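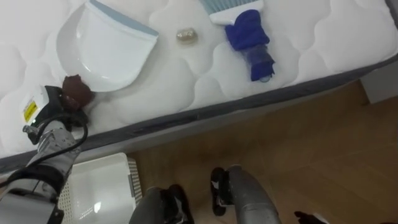
Setting up the Karham mattress-clearing routine on a Grulter

Last updated 3 January 2022

The mattress routine is part of the Karham Tidy Pack, the paid add-on for the Grulter walking robot. It lets the robot pick loose bits off a bare mattress, drop the larger ones in a basket and sweep the rest into a dustpan. The printed leaflet in the pack covers the installation well enough but says very little about how to lay out the bed, and most failed runs come down to the layout. The steps below are the ones we use. They assume the robot is already walking and that both grippers have passed the self-check.

What you need

A Grulter with both arms fitted
The Tidy Pack, installed and activated
The Matlala app on a phone or tablet, signed in as the owner
A dustpan and a hand brush
An open-topped basket, light enough to move but not so light that it slides
A bare mattress, with sheets, pillows and any topper taken off

You don't have to buy the dustpan and brush from Karham. A plain plastic set works. Choose a brush with a handle thick enough for the gripper to close on, and if it is smooth plastic, put a fabric sleeve over it. An old mitten or a piece of cloth will do, as long as it stays put when you tug it. Karham sells a sleeve as a spare, but it is a tight fit on thicker handles.

Step 1. Install the pack

Open Matlala, go to Add-ons and choose Tidy Pack. Type in the code from the card. The download takes 14 minutes on our connection and the robot must stay on its charger throughout. When it has finished, restart the robot from the app. Do not use the switch on its back for this, or it will come up with the old routines and you will have to start again.

Under Routines you should now see Floor, Worktop and Mattress. If Mattress is greyed out, the arm check is out of date. Run it again and the entry will come back.

Step 2. Clear the floor

The robot needs to stand close to the side of the bed and shuffle along it. Move rugs, slippers and charging leads out of the way. A hard floor is easiest. On thick carpet the robot leans back slightly to keep its balance and then can't reach as far in.

Allow a strip 46 cm wide along the side you want it to work from. Less than that and it will start, then stop and ask for help.

Step 3. Place the basket

Stand the basket on the floor next to the mattress, tucked in against the side, on the robot's left. The left arm does the picking up and should be able to swing back over the basket without the robot turning round. If you have a bed frame that sticks out past the mattress, leave the basket just clear of it.

In Matlala, tap Mark basket and hold the phone over the rim until the outline goes green. Once you have marked it, don't nudge it. If it does get moved, mark it again.

Step 4. Put out the dustpan and brush

Lay both on the mattress, within reach of the side where the robot will stand. Leave a gap between them so that each can be picked up without knocking the other. Dustpan flat, handle of the brush towards the robot.

A quilted top is fine, even a deep one, but press the pan down a little so it doesn't rock on the stitching. White tools on a white mattress can be hard for the robot to pick out in poor light — put the ceiling light on if the day is dull.

Step 5. Do a practice run

Start with things you don't mind losing. A ball of foil, a clump of fluff and a bit of wool make a fair test between them, being different to grip. Fluff is the hardest. It squashes, and the fingers can close on it without the robot being sure that anything is there.

Choose Mattress, then Practice, then Start. Stay in the room with a finger near Pause. In Practice the arms move at a slow speed and the robot asks before each pick. Tap Yes or Skip. After 7 answered picks it offers to carry on without asking. We suggest saying no the first time.

Step 6. Adjust the grip

Under Settings, Grip, there is a slider marked from 1 to 10. It arrives set at 5. Leave it there unless something goes wrong:

Items drop on the way to the basket: go up one.
The gripper pinches the mattress cover along with the item: go down one, and tick Lift before closing.
The brush twists when it touches the bed: check the sleeve first, then go up one.

Change one thing at a time and run Practice again after each change. The setting is saved separately for each gripper, which catches people out. If you alter the left, the right stays where it was.

Step 7. Run it properly

When Practice goes through cleanly, switch to Normal. The robot picks up the larger items first and then takes the brush and pan to what is left. It works one side only. For a double bed, let it finish, move the basket round to the other side, mark it again and start a second run.

Keep children and pets out of the room. The warning labels on the grippers mark places where fingers can be trapped, and they apply even when the robot is paused.

Problems we have met

The robot stands still and the app says Looking. It can't find the basket. Mark it again, and make sure a blanket isn't hanging over the rim.

It picks at the stitching. Some quilted patterns throw shadows that look like crumbs. Turn off the bedside lamp and use the light above. If that fails, raise Smallest item in the settings.

It sweeps towards the wall. The side of the bed is set wrongly in Matlala. Go to Rooms, choose the bed and tap the side the robot works from.

The cable on the arm catches on the corner of the mattress. Pause, free it by hand and refit the clip at the elbow so the loop is shorter. Leave enough slack for the wrist to turn.

Is the pack worth having?

For one spare bed, probably not. You will spend longer setting it out than you would with a brush in your own hand. If you let rooms, or turn over several beds in a morning, it begins to pay for itself, mainly because the robot can get on with it while you do the bathroom. It won't deal with stains, and it won't lift the mattress to look underneath.

Karham has told owners to expect an update in February that keeps the basket position between runs. Until then you will need to mark it each time. Spare sleeves and replacement code cards are handled by the Jandton service desk, which you can reach from the Help page in Matlala.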